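Print | E-mail

4.2 Slot planner, first run

1. Stop the Zinivus tracker, then load the Brirnau profile. Wait for the green status line.
2. Set plan timeout to 800 ms. Lower values drop paths near teh rack.
3. Set port 967 for both grippers. Restart.

Note: left and right share one clock. Don't split them.

CAUTION: never edit the profile while the planner is live. Kill it first.

4. Run a replay, 12 passes. Check the log for "slot lost".

Slot IDs come from the perception node and get numbered from the left, always. Perforated dividers can confuse depth, so raise the hole filter if IDs jump. With the right gripper in the leftmost slot of the blue rack, closed on the yellow piece, log should read slot 1 / right / closed, and left / open. Anything else, redo step 3.

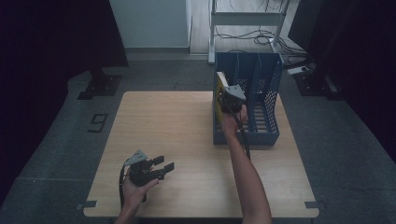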